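2024-07-18

# 競技会をやめて、皿に果物をのせること

私はMinjaという学生ロボットクラブで、指導の手伝いをしています。日本語は私の三番目の言語ですから、言い方が固いところがあるかもしれません。それでも、今年クラブの中で長く話し合ったことについて、自分の意見を一度きちんと書いておきたいと思いました。

意見は簡単です。学生のロボットクラブは、競技会に出る年と出ない年を交互に持つべきだ、というものです。毎年出るのはよくないと私は考えています。

まず、競技会の良いところを認めなければなりません。私たちは昨年までStondcombeの大会に続けて出ていました。締め切りがあるので、学生はよく働きます。他の学校の機械を見ることもできます。負けたときの悔しさは、教室では教えることができません。私自身も学生のとき、大会の前の夜に配線をやり直して、その経験から多くを学びました。あの夜のことは今でもよく覚えています。

しかし、大会のための一年がどのように過ぎるかを近くで見ていると、心配になることがあります。規則が発表されると、学生はすぐに点数の表を読みます。どの課題が何点になるかを計算して、点にならない課題は最初から捨てます。これは賢いやり方で、責めることはできません。ただ、捨てられた課題の中に、一番おもしろい問題が入っていることがよくあります。

昨年の大会では、決まった色の箱を決まった場所に運べば10点でした。箱の位置はいつも同じでした。私たちのチームは、箱を見ないで運ぶプログラムを書きました。位置が同じなら、見る必要がないからです。結果は悪くありませんでした。けれども大会のあと、一人の学生が私に「先生、この機械は来年何に使えますか」と聞きました。私はよい返事ができませんでした。

費用の問題もあります。参加費は学校が払ってくれますが、移動や部品のためのお金は学生から集めています。一人2,000円を集めるときもありました。大きな金額ではないと言う人もいるでしょう。しかしアルバイトをしていない一年生にとって、それが年に何回もあれば、やはり重いです。お金の理由で静かに来なくなった学生が、いなかったとは言えないと思います。

そこで今年の5月、私たちは大会に申し込まないことを決めました。反対の声はかなりありました。特に上級生は、最後の年に大会がないのは残念だと言いました。その気持ちは今でも正しいと思いますし、私はまだ少し申し訳なく感じています。

代わりに始めたのが、Plesodowという名前の計画です。目標は、二本の腕を持つロボットで、食卓の小さな仕事をすることです。物をつかむ、置く、皿から皿へ移す。それだけです。点数はありません。学生は人間が操作した動作を記録して、それをもとに機械に動きを覚えさせます。記録はすでに200回を超えました。記録の整理にはFusisという自分たちで作った小さな道具を使っています。名前の由来は、学生に聞いても教えてくれません。

最初の週、学生たちは退屈そうでした。相手のチームがいないので、急ぐ理由がありません。ある学生は、これでは幼稚園の遊びのようだと言いました。正直な感想だったので、私は反論しませんでした。けれども三週目ぐらいから、部屋の中の会話が変わってきました。以前は「何点取れるか」と話していた人たちが、「なぜ今のは滑ったのか」と話すようになったのです。ホワイトボードには点数の計算がなくなって、指の角度の図が残るようになりました。消さないでくださいという紙まで貼ってありました。 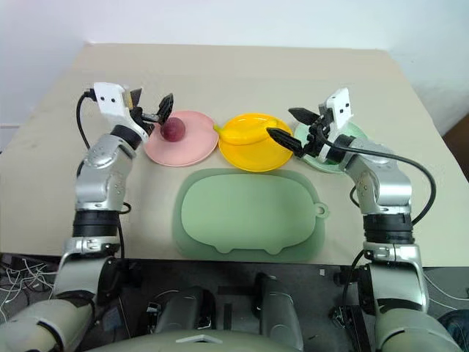 食卓の仕事は、外から見るよりもずっと難しいと私は思います。大会の箱には角があり、色もはっきりしていました。果物や皿はそうではありません。黄色い皿の上に黄色いおもちゃのバナナが横になっていると、人間の目でも、形と影にたよって区別することになります。色で物を見つけるという、学生が大会で一番よく使った方法は、ここではあまり助けになりません。ピンクの皿の丸い果物なら色は違いますが、今度は丸いので、どこに指を当てるかを考えなければなりません。左右の指がそれぞれの物のすぐ近くで開いている、この小さな距離の中に、学ぶことがたくさんあると私は考えています。

もちろん、この方法にも弱いところがあります。締め切りがないので、計画は遅れます。学校に報告を書くときも、順位がないので説明に困ります。「優勝しました」なら一行で終わりますが、「皿の縁について理解が深くなりました」と書いても、読む人は首をかしげるでしょう。来年の部員を集めるときにも、たぶん不利になります。新入生は大きな会場や表彰式の写真が好きですし、私も昔はそうでした。

また、競技会がない年には、学生が自分の力を外と比べる機会が少なくなります。自分たちだけで満足してしまう危険があります。この点について、私はまだ完全な答えを持っていません。ほかの学校のクラブを招いて、同じ皿と同じ果物で一緒に試してもらう日を作ったらどうか、と提案しているところです。順位はつけないで、失敗の記録を交換する日にしたいです。

だから私は、競技会を全部やめるべきだとは言いません。来年はまた申し込むつもりですし、上級生との約束でもあります。ただ、そのときに学生が点数の表を読む目は、前と少し違っているはずだと期待しています。捨てる課題を選ぶ前に、一度は手を動かして試してみる。その程度の変化でも、一年を使った価値はあります。

同じような立場でクラブを見ている方がいらっしゃいましたら、ご意見を聞かせてください。反対の意見も歓迎します。私の日本語の間違いも、一緒に直していただければうれしいです。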